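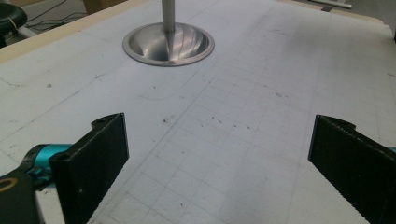

Part placement at Hanport moves to the gripper cells in July. The questions below were sent in by bench staff on both shifts, and the answers apply to the two cells in the Batum bay. Positions on the bench are given by the pencil grid on the white top, with the round metal dish and its upright rod as the fixed reference. Please do not rub out or redraw grid lines, even where they have gone faint.

## Will there be fewer jobs in the bay?

No posts are being removed this year. Each shift keeps five people. Two of them move from hand placement to cell tending, and the other three stay on inspection and packing.

## What does a cell tender do?

- loads trays and clears finished ones
- checks the finger plates for wear at the start of the shift
- deals with stops and enters the code in Trilurov
- records placements for new parts with the hand-held gripper

Recording is done in pairs until you are signed off.

## Does my grade change?

Tenders are paid at the setter rate from the first full month after sign-off. Training time is paid at your present rate. Overtime rules stay as they are.

## Why do we have to record placements by hand?

The cell works from recorded movements. A new part needs 678 accepted recordings before it is released. Recordings with a dropped part are kept but marked as failed — do not delete them.

## Can the recordings be used to judge my speed?

No. Files are stored under the part number and the cell number. Supervisors see the total for the shift and nothing below that.

## Who cleans the bench?

The outgoing tender. Use the soft brush for specks and debris, then a dry cloth. No solvent on the white surface. Smudges which do not brush off can be left.

## What happens when a cell stops?

Press hold, wait for the amber light, then open the guard. If the same code comes up again after a restart, leave the cell on hold and call Aoki support. Go back to hand placement at the spare bench in the meantime — the old work sheets are still valid for this.

## Can I ask to stay off the cells?

Yes. Tell your shift lead before the rota is posted. Requests made later are taken into account at the next rota.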